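4. What people do with their cloths

4.1 How I ended up counting cloths

I should own up to something at the start of this section. When I planned the household survey in Plestach I had one line in the questionnaire on cleaning cloths, squeezed in between dish soap and bin liners, and I nearly cut it to save space. It ended up getting longer answers than anything else on the form. People wrote in the margins. One household stapled on an extra page (both sides!) on the right way to wash a dishcloth, and I've read it more often than some of the papers in my reference list.

So I went back in November and did it properly. The follow-up covered 66 households, 51 of them in Plestach itself and the rest out in Trallness, where the water is a good deal harder and people have strong opinions on what that does to fabric. Each household kept a laundry diary and let me look through whatever drawer, bucket or cupboard the cloths lived in. Between them they owned 2,399 cloths of every kind, counting cut-up towels and old T-shirts but leaving out anything still being worn. That total surprised me, and it surprised the households a fair bit more.

4.2 Sorting

I had expected people to sort by fibre. The labels tell you to, and so does every piece of washing advice I dug up for Section 2. Hardly anyone did. What they sorted by was room, and after that by how far a cloth had come down in the world. A new cloth starts out on glass or the good table, moves to the kitchen bench, drops to the bathroom, then goes to the floor and finally out to the shed or the car. I've called this the ladder in my notes and I'll keep calling it that here, since a few of the diary keepers used the word themselves.

Colour matters a lot on the ladder. Plenty of households kept one colour for the bathroom and would not budge on it, even when that colour ran out and another pile was sitting right there. The rule was hardly ever written down. Kids knew it. Visitors didn't, and the diaries have several cross entries from the week after somebody's relatives had been to stay.

Microfibre sits a little awkwardly in all this. People liked it for dust and for windows, but they weren't sure how far down it was allowed to go. Cotton on the floor was fine by everyone. Microfibre on the floor got a mixed response, and a couple of people told me it felt like a waste, although they'd bought the cloths in a big cheap bundle and had more than they could use.

4.3 Washing

The usual advice for microfibre is to wash it apart from cotton, go easy on the heat and skip the fabric softener. Most people could recite at least one of those. The diaries tell a looser story. Cloths went in with whatever load had room, quite often the towels, and they picked up lint and came out looking tired. The Trallness households were more careful on softener – several had given it up years ago, and they put that down to the water leaving everything stiff no matter what you poured in.

I spent longer than I'd planned on the question of when a cloth counts as dirty. Smell was the main test. Look came a distant second, and the number of days barely got a mention, apart from one household that ran a strict calendar on the fridge. I had a neat coding scheme ready for this with 5 categories, and I had to throw out two of them after the first batch of diaries because they never came up.

Drying was the part people cared about most. Over the tap, over the oven rail, on the line, scrunched on the edge of the sink: each of these has its defenders, and the scrunchers know they're outnumbered. I tried to match drying habits with how long cloths stayed on the kitchen rung of the ladder, and there is a pattern leaning the way you'd guess, with the hung ones staying up longer. I wouldn't push it hard. The households that hang cloths also tend to be the ones that own more of them, so each cloth gets less of a workout.

4.4 Feel

One last thing from the interviews. When I asked how people picked a cloth out of the drawer without looking, they talked with their hands. They rubbed thumb and finger together. They said "grabby" or "fluffy" or "the one that catches on your skin", that last one nearly always for microfibre, and usually with a bit of a shudder. The Effiong texture scale I used in the pilot has no room for catching at all, so I added a line for it and scored it separately. The Tako version does have one, but it's made for clothing and asks how a fabric feels on the neck, and I didn't fancy putting that to someone holding a floor rag.

The two things people brought up most were the fine pattern of the knit or weave and the fuzz sitting over it. A single cloth can show both, depending on where you look and how it's gathered, and that may be part of the reason two people in one house would score the same cloth quite differently. Figure 1 gives an idea of this. I come back to the scoring trouble in Section 5.
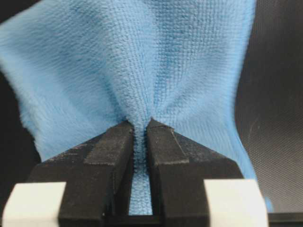 Figure 1. Light blue microfibre cloth gathered at one point, with tiny rows of loops showing just above the pinch and a softer, fuzzier nap further out.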